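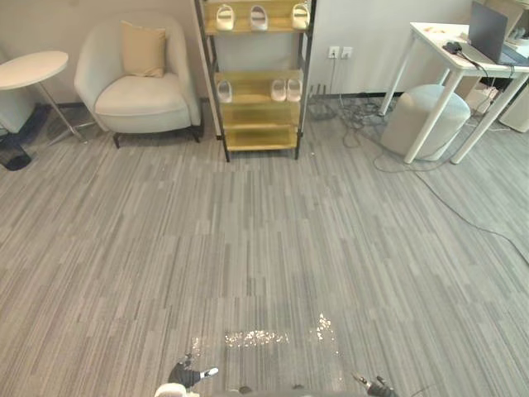
Glitter season has come to our sitting room again, and I have opinions about it. I've been sweeping up after crafty people for most of my adult life (I'm one of them, so no complaining allowed) and you'd think I would have a proper routine by now. I don't. What I have is a gray carpet with streaks in it, which hides toast crumbs, lint, cat litter when my sister's cat visits, and just about anything else you can drop, and then lets every single sparkly speck shine out like a street lamp. White and pale gold, in a loose band right there on the open floor in front of the armchair, with a thin trail wandering off to one side. And the little black bin is over by the side table! Not exactly across town.

Anyway, I said last time that I'd write up how I do this room, after Sharada Pillai left a comment asking how on earth I keep a pale armchair in the same room as shoes and craft stuff. Sharada, the short version is that I do it in small panicky bursts, usually before company. The long version is this post. Get a coffee.

The first thing is I don't vacuum right away. I know, everybody wants to go and get the vacuum the minute they see sparkles. I did that for years, and then I'd find the stuff in the brush roll, in the hose, and in the hall closet where the vacuum lives, and the next time I did the bedroom I'd be laying down a fresh coat in there too. These days I start with tape. Plain wide packing tape wrapped around my hand with the sticky side out, and I pat, pat, pat. You don't rub. Rubbing pushes it down between the fibers and then it's yours for good. I go from the outside of the mess toward the middle, and I change the tape way more often than feels reasonable. I buy the tape at Domik, in the multipack, and I'm told by my family that I go through it like a moving company.

A lint roller works too, the big kind, if you don't mind peeling sheets. Anitha (that's me, hello to anybody new, there were a few of you after the curtain post) does mind peeling sheets. They stick to the dog-eared edge of the roll and I lose my temper.

THEN the vacuum. I've got the Muvby handheld, which I paid 19 dollars for at a yard sale on Sirno Street and which sounds like a hair dryer with a head cold. I love it. It has no brush roll at all, just a flat mouth, so there's nothing for the sparkles to wind themselves into. Short strokes, one direction, then the same patch again going across. After that I empty the cup straight into an old bread bag and tie it shut. Please don't empty a vacuum cup full of glitter into an open bin in the room you've just cleaned – I've done it and I watched a little puff come right back up at me.

The big vacuum only comes out at the end, for the whole carpet, and I move the side table for that. It has those angled feet that spread out at the bottom and I can never get the vacuum head in between them, so it's quicker to lift it out to the hall. The armchair stays put. It sits so close to the wall that I run the skinny nozzle along the baseboard behind it and call that good enough.

Now, shoes. Sharada asked about shoes and I have been putting it off, as I'm a bit of a bore on the subject.

We're a slippers house. Outdoor shoes come off at the door and then there's a pair of something soft waiting, and guests get a pair too if they want one. I don't force anybody. My uncle wears his boots to the couch and we all survive. But most people are pretty happy to be handed a slipper, especially in February, and I keep mine white or beige or something close to it, so that when one goes missing I can pair up the leftovers and only the fussy ones will notice.

The trouble with slippers and glitter is that slippers are how glitter travels. It sits in the tread. You stand in the sitting room for two seconds admiring somebody's handmade card, then you walk to the kitchen, and there it is by the fridge. So on glitter days I do the soles as well as the carpet. I take them outside if it's dry, clap them together a couple of times, and wipe the bottoms with a damp cloth. The thick ones are the easiest, since you can get a good grip on the side of the sole and really go at it. Anything fuzzy gets the tape treatment.

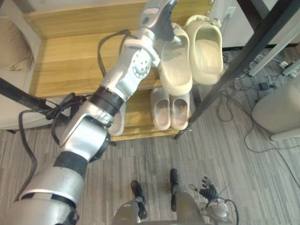
I've also changed my mind about how they should sit on the shelf. I used to line everything up with toes facing out, like a shop, and it looked lovely for one afternoon. Now I do slides on top and clogs underneath, with the open heels of the clogs facing out so you can hook them with two fingers without bending all the way down. My back is much happier. Slides don't seem to care which way they face. They get picked up, put back crooked, picked up again. I straighten them when I walk past and I try not to sigh about it.

Anitha-from-five-years-ago would have bought baskets for all this. I did buy baskets, come to think of it, and every one of them turned into a place where single slippers went to be forgotten. Open shelves are better for us. You can see at a glance what's there and what isn't, and you can wipe under things without unpacking anything. Dust shows more, I'll give you that, so once a week (Sunday, if I'm being good) I take everything off, wipe the shelf down, and put back only the pairs that are still pairs. The singles go in a pile by the stairs until somebody claims them.

One more thing, about the cushion on the armchair. Several of you have asked if the cover comes off. Ours does, and I wash it cool, inside out, zipped, and let it dry flat over the bath. I've never had any luck with putting a beige cover in the dryer. It came out a slightly different beige, which bothered me far more than it should have. Glitter on upholstery I do with tape only. No cloth, no water, no clever spray. I tried a clever spray on the old chair and had a shiny patch on the arm until the day we gave it away.

If you've got a better way of getting the last few specks out of carpet, please tell me, because there are always a few. I can go over a patch until I would swear in court that it's clean, and then the sun gets round to that side of the house at four in the afternoon and I'm back down on my knees with the tape. Somebody wrote last year to suggest a ball of play dough. I haven't tried it yet – we don't have any in the house, and I'm a little afraid of what play dough does to gray carpet. Has anyone done this and lived?

Next time I'm doing the hall closet, which at the moment I can open only if I stand to one side. Sharada, I hope some of this helps. Start with the tape!

Posted in February by Anitha Kartha

Search this blog
Search for: Go

This site uses cookies to remember your comment name. By reading on you agree to their use. OK Find out more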